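Wanted: people who don't believe in memory courses

Prillcombe Adult Learning
Call for participants, evening trial
Closing date: 7 July 2019

Every winter we get letters asking why we don't run a memory course. The letters usually come with a leaflet from some firm or other, and the leaflet usually says that anyone can learn a shopping list backwards by Friday. We have read a great many of these leaflets. We have yet to read one that says who was tested, on what, and whether they could still do it a month later.

So before we spend any of our members' fees on a tutor, we would like to find out whether this sort of thing does any good to ordinary people with ordinary lives. The method we are looking at is called Gedotwood. Its makers claim that eighteen short sessions will leave you better at names, appointments and where you put your glasses. Perhaps they will. We have our doubts, and we would like you to bring yours.

What you would be doing

You would come to the Prillcombe rooms for 18 evening sessions of under an hour each. Half of those who join will follow the Gedotwood lessons. The other half will spend the same time in the same building playing cards and doing crosswords, with the same tea. You will not get to pick your group, and please don't ask us to swap you because your sister is in the other one.

Everyone takes the same set of tests at the start, at the end, and again the following April. The last round matters most to us, and it is the one people skip. If you already know you will be away in April, please leave the place for someone else.

The tests are dull. You will be asked to remember faces, errands, a route and parts of a story about a man who sells gates. They are not a measure of how clever you are and we won't be ranking anybody.

Who we want

Adults of any age over 18 who can get here on their own or with a friend. You don't need to have a bad memory, and we would prefer a mix. We can't take anyone who has paid for a memory course before, or who sells one, or who is married to somebody who sells one (this came up last time).

If you are worried about your memory in a way that is new or getting worse, see your doctor. A trial run by an evening school is no use to you there and we would feel bad about taking up your time.

What you get

£3 towards travel for each session, paid on the night. A hot drink. A copy of the results, whichever way they fall. You will not be paid for your time, and anyone who tells you a course like this will change your life is guessing.

Who is paying

Fair question. Gratano, who publish the Gedotwood lessons, offered to cover the whole thing and to write up the findings for us. We said no to both. The lesson books were bought at the normal price. The budget is £3,390, all of it from our own funds, and the marking will be done by people who don't know which group you were in. 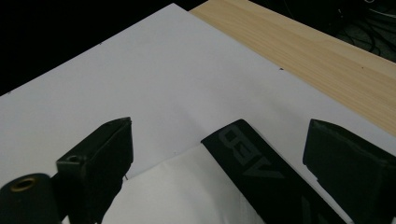

Words and picture: Natália Baláž, Prillcombe Adult Learning

Some things people have already asked

Will it hurt my memory to be in the card group? We can't see how.

Can I read up on the method first? We would rather you didn't. There is plenty about it online and most of it was written by people with something to sell.

What if I drop out? Tell us. We will still ask you to come to the April tests, as trials that only count the people who stayed tend to look far too rosy.

Is it true that 696 people have been "helped" already? That number is printed on the lesson book. We wrote to ask what "helped" meant and got a discount code.

How to put your name down

Write to Natália Baláž at the Prillcombe office, or leave a note at the desk in the Zelenák building, ground floor. Give your name, a phone number, and the evenings you can't manage. Please don't send a covering letter about your memory, good or bad. Places are given by lot after the closing date and we will ring everyone, including those who didn't get one.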